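Home Automation > Sensors and Networks
Thread: Battery door sensors dropping off after hub migration

relay_north
Posted in October
Moved the house from a Trulel hub to a Gridard hub last week. 40 devices total, mix of mains-powered wall switches, leak sensors and door contacts. Everything on mains power joined on the first try and has stayed up. The Holtholm door contacts join, report for a few hours, then go silent. The hub marks them offline overnight. Opening the door does not bring them back. Pressing the pairing button does, until the next night.

Channel is 20, Wi-Fi is on 1. Fresh batteries in all of them. Firmware on the contacts is whatever they shipped with. The old hub ran the same contacts for two years without a dropout, so I am reluctant to blame the hardware.

Log from the new hub shows the contact leaving at 2:14 a.m. with no rejoin attempt after it. Has anyone seen this?
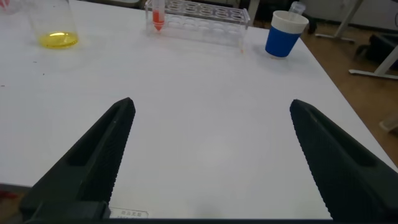
ohm_sweet
Check which router each contact is using as its parent. If it is the same one in every case, you have your answer. Some mains switches accept battery devices as children and then drop them from the child table when the table fills up or when the timeout expires. The contact thinks it still has a parent, sends into the void, and gives up.

relay_north
Four of the six are parented to the Lorente switch in the hallway. The other two are direct to the hub. I had not looked at that before. The two on the hub are still online as of this morning.

dinrail_dan
Lorente switches again. There are at least three threads on this board with the same pattern. Pull the switch, let the contacts find another parent, and leave it out of the mesh.

ohm_sweet
I would not pull it yet. The default child timeout on that generation of switch is 250 minutes, and it can be changed if your hub exposes the setting. Holtholm contacts check in on a long interval to save battery. If the check-in is longer than the timeout, the switch ages them out. That is a mismatch between two settings and you can fix it without touching the wiring.

dinrail_dan
If it ages out a child it should tell the child to rejoin the next time it hears from it. That is normal behavior for a router. A switch that stays quiet is broken no matter what the timeout is set to.

ohm_sweet
Agreed that it should. But the contact also has to act on the leave request, and older Holtholm firmware ignores it if the rejoin flag is not set. Both ends are at fault. Changing the timeout avoids the whole exchange.

mesh_and_mortar
Adding a data point. I have the same contacts with no Lorente hardware anywhere and lost two of them after a hub swap. In my case the cause was that I had restored the network from a backup instead of forming a new one. The frame counter in the backup was lower than what the devices had already seen, so they discarded everything the hub sent. Did you restore or rebuild?

relay_north
Rebuilt from scratch. New network key, every device reset and joined by hand. So I don't think frame counters apply here.

mesh_and_mortar
Then no. Ignore me.

relay_north
Spent the evening on this. The Gridard hub does not show the child timeout in the normal interface but it can be written from the diagnostics page if you know the attribute. Attribute number on my switch is 1826, your firmware may differ. I set it to the maximum the switch would take and read it back to confirm that it stuck. I then re-paired the four contacts in place, with the doors closed, so they would pick a parent from where they are mounted. Three went back to the hallway switch and one picked the hub.
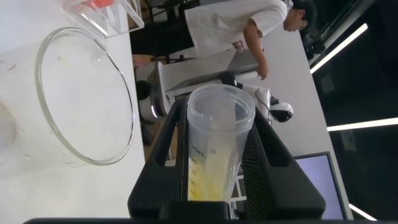
I also logged the check-in interval for each contact while I was in there. The longest gap between reports was 207 minutes with the door untouched, which is under the old timeout, although not by a lot. One missed report would be enough to push it over. That would fit with the contacts surviving the day, when the doors are in use, and failing at night. I will leave it alone for a few days and post the log.

dinrail_dan
One missed report should be retried. You are still working around a bad router. When the power blinks that attribute goes back to default, at least it did on mine.

relay_north
Tested that just now with the breaker. The value survived a power cycle. Switch firmware is the current release -- maybe yours was older.

dinrail_dan
Mine was older. I still would not buy them.

ohm_sweet
Please post the log either way. Also worth checking signal on the contact at the far end of the house. If it is marginal, a plug-in repeater halfway will do more for missed reports than any timeout setting.

relay_north
Five nights in. All six contacts online. One late report from the back door at 3:40 a.m., and the switch kept it in the table. Signal on that one is the weakest of the set, so I have ordered a repeater. Leaving the thread open until it has been in for a while.

mesh_and_mortar
Does the attribute write need the switch to be re-interviewed afterward, or did it take effect right away?

relay_north
Right away. No re-interview.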